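Manole Two-Arm Bench Unit - hire and purchase

Ref. Giltden 37. Bench-mounted pair of arms, grippers fitted, for light packing and tidying jobs. Sold and hired from our Orkport unit. Page updated 8 Jan 2020, prices on request.

Quick version for people in a rush. Can it do your chores? Some of them. Slowly. Can it replace whoever does your packing? No, not yet, and we won't sell you one on that promise.

What you get

Two arms, left and right, each on its own mounting plate. Two grippers. Front rail. Cables. Power supply. Setup visit if you're within 57 miles of Orkport, otherwise by phone with Safta. Spare finger parts in the box, you'll want them.

What you need

A solid table. Even light. Somebody who can spend a day or two showing it the job. Not a programmer, but patient. Floor space for a person to stand behind the rail and reach the stop button. Stop button is supplied, please fit it first.

Jobs we're happy to quote for

Light things from tray to bag, if the bag stays open. Sorting into two or three trays. Putting cutlery away in a rack, one piece at a time. Wiping a flat top, with the cloth holder (extra). Folding small flat cloths - fair results, creases not garanteed square.

Jobs we'll talk you out of

Real pastry with cream or icing. Anything hot. Glassware. Shirts, duvet covers, socks in pairs. Washing up. Full carrier bags, the handles are still a pain for any gripper we've tried. Also anything where the customer is stood waiting.

Bakery counter work is what we get asked about most, so that's what we practise on. Toy pastries and fruit pieces on a lavender tray, pale green paper bag stood up between the grippers, one arm at the tray. Toy food is forgiving. It doesn't squash, and you can use it all again in the morning.

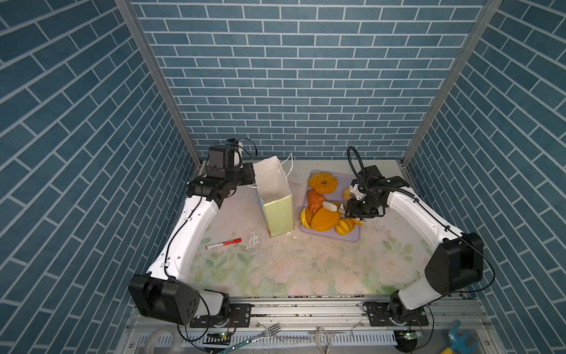
Rory Purves: We had the hire unit in our Gultham shop in October and I'd say be realistic. Rolls were fine. Croissants depended on the croissant. It would stop dead if the bag sagged, and then one of my staff had to go over and open it up again, which rather spoils the point. I'd hire again for boxing up the night before, I would not put it on the counter.

Fair. We've changed the advice on bags since - use a stiff one, open it fully before you start, stand it in the same spot each time. A bag holder is on the way, no date yet so don't ask Safta.

Speed

In our last bench run it packed 26 toy pieces in 16 minutes, with no help from us. A person does that while chatting. Faster settings are there but drops go up and we don't recomend them for food. Where it earns its keep is the dull hour when the shop is shut and the job is the same over and over.

At home?

People ask. We don't sell for home use at present. Too much setting up, and kitchens change every time someone puts the kettle down in a new place. If you've a workshop or a utility room with a fixed bench, ring and we'll have an honest chat about it.

Hire terms

Minimum hire 37 days. Deposit taken. Training half-day included with Iolanda Honorato, second half-day charged. Wear parts yours after the first set. Return it clean - crumbs get into everything.

Not included: table, trays, bags, delivery outside the mainland, any food-safety sign-off. That last one is between you and your inspector.

To book a bench demo, ask for Floarea Dinu at the Orkport unit. Bring your own trays and a few of whatever you want picked up.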